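Garenar Folk Dance Exchange
Progress report to the Sundqvist Fund, spring term

Dear Ylva Wallin and colleagues,

First of all, thank you again for your patience over the winter, when our hall bookings fell through and we had to write to you twice about new dates. We are now properly under way, and it has been a happy few months.

Of the 3690 euros you granted us, we have spent 1755, mostly on travel for the visiting musicians and on the hire of the upper hall in Groltov. The costume money is untouched so far, as Teodor Backlund is still waiting for a second quote on the waistcoats and would like to see the cloth before he says yes.

We have held four of the evening workshops. Bình Đinh taught the first two and Jozef Vermeulen the others, with over 14 dancers at the last one — a good many of them quite new to us, and several who stayed on afterwards to hear the fiddles. Ebbe Lundgren has been writing down the tunes as we go and hopes to have a small booklet ready in May.

The supper and closing dance are still planned for the end of term. We would dearly love you to come, and there will be a table kept for you near the band. The remaining workshops will go ahead as set out in our application, and we shall send the final accounts once the hall has billed us. 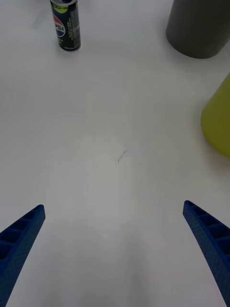
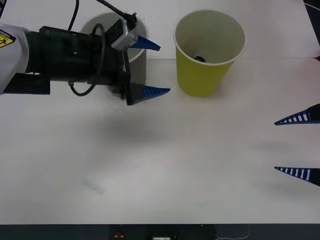 White tabletop, two views.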